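Stop Giving People Vouchers

By Delphine Benavides

My sister got a hot air balloon ride for her birthday in March of last year. It came as a card in a nice box, good for 12 months. She never went. The launches near her were all at sunrise, two were called off for wind, and by the time she tried again the card had run out. My brother-in-law had paid $239 for it.

I have bought these gifts too. A pottery class for my mother, a kayak tour for a friend who had just moved to Ordale. I liked buying them. It takes five minutes, and you feel like a generous person who doesn't add to the clutter in anyone's closet. What you are handing over, though, is a chore. The other person has to make an account, type in a code, find a free date, arrange a sitter, and drive out there, often alone.

The sellers will say that choice is the point. I looked at one catalog this summer that listed 200 things to do within an hour of Pettigrew. I read all of it and could not have told you which one my own husband would enjoy. He couldn't either when I showed him. He picked the steak dinner.

My view is that an outing should be given with a date on it and a person attached. Call your friend, ask if the second weekend of the month is free, and book two places. If money is tight, book something cheap. Wendell Quintanilla, my neighbor, takes his grandson on the ferry every summer for his birthday. They buy fries and ride back. The boy is 14 now and still asks to go.

I know this doesn't work for everyone. Some people live far from the ones they love, and a card in the mail is what they can manage. Then at least pick one thing, and choose a place with no expiration date. Call first and ask what happens if it rains. A kayak outfit I called charges $67 a seat and keeps all of it if you cancel the day before, and I only learned that by asking.

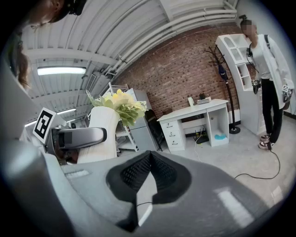
A black head-mounted device and a square black-and-white marker, with gray gear up close.

I would also say a word for the dull outing. The catalogs are full of skydiving and race cars, and most of us don't want to be scared on our birthday. Myrtle Montoya wrote to this page after my last column to say that the best present she had at 69 was a bus trip to a garden show with her daughter. They missed the roses and had soup at a diner.

My sister's birthday has come and gone again. We went bowling, the two of us, and I paid at the counter.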